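Gurnbridge Public Library
Saturday, February 10, 2018

The Gurnbridge Public Library will change its loan rules for all cardholders in May. This thread sets out what is changing and what is not. Please read to the end before contacting the desk.

1/ Overdue fines on books, magazines and audiobooks will end. Fines already on your card will be cleared at the same time. You do not need to apply, and no letter will be sent.

2/ At the close of last year, 3,483 cards were blocked for unpaid fines. Of those, 1,099 belonged to children under the age of 12. A blocked card cannot be used to borrow, to place holds or to reserve a study table.

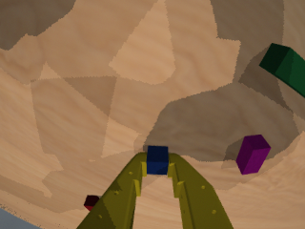
Mendalell Reader: My daughter's card has been blocked since second grade over one picture book. Will we have to come in to get it working again, or does it just start working?

3/ In reply to the question above: it will start working by itself. The only exception is a card that has expired, which must be renewed in person at Gurnbridge or at the Mendalell branch with proof of address.

4/ Charges for lost items will remain. An item is treated as lost when it is 50 days overdue, and the card is then billed for the cost of replacement. If the item comes back in good condition — even months later — the bill is canceled in full.

5/ The limit on renewals will rise to six, provided no other reader is waiting. Renewals may be made by phone, at the desk or through the Betix catalog.
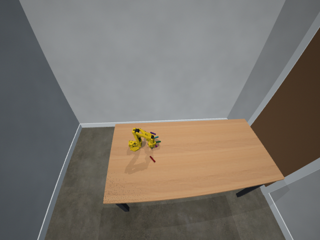
6/ Returns must be checked in before a loan comes off your card, and this may take until the next working day. When returning items at the desk, please place them flat with the barcode facing up, and give them plenty of room. Stacks of mixed items are the most common cause of check-in errors.

7/ The outdoor book drop on Bastos Street stays open at all hours. Large-print sets and items from other library systems should not be left in it. Bring those to the desk during opening hours.

8/ Some readers have asked whether books will still come back on time without fines. We will review return rates after the first year and publish the results, including waiting times for popular titles.

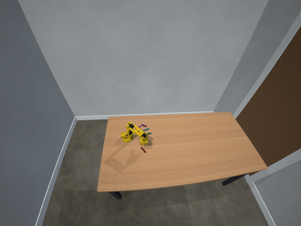
9/ That review will cover both branches and will be posted on the notice board as well as online. Written comments on the new rules may be handed in at either desk until the change takes effect.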